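22 October 2025
Workshop notebook, Sostham bench

Back on the old tower today and what a lovely thing it is to work on! I had forgotten how nicely these cases were laid out. Everything you touch is blue, so you hardly need the manual (which is a photocopy of a photocopy anyway, filed under Seltari, don't ask me who put it there).

Laid it on its side on the slatted table and got the side panel off. Blew out the dust first, outside, because I learned my lesson in May. The drive caddies slide on their blue tabs and the latches up the front still have plenty of snap in them. So satisfying.

Sigrun Lunde wants the order of work written down properly for the Plidalix binder, so this is what I have so far:

Drive first, with its caddy. Then memory, one stick at a time, both clips open before you push. CPU last, and clean the old paste off before it goes anywhere near the holder.

The drive is listed at 4000 hours in the old log, ticket 2913. I'd still like to run a full surface check on it before anyone trusts it with files. Paste is nearly out, I used the last good squeeze of the Kao tube. Order 12 and put them in the drawer this time – the shelf over the radiator cooks them.

The gray printed holder is my favorite part of the whole setup. Drive upright at the back, CPU lying flat in its recess, memory stick in the slot just below. No more hunting for parts under a pile of rags.
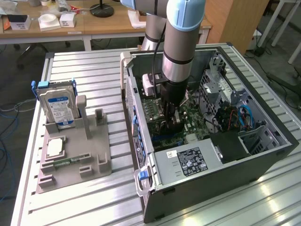 Next job is the cables. The red, blue, black and yellow bundle wants to flop back over everything, and I think 4 soft ties would tame it. Try Velcro before zip ties. Also want to look at the fan bearing, and ask Sigrun if she still has the short screwdriver with the magnetic tip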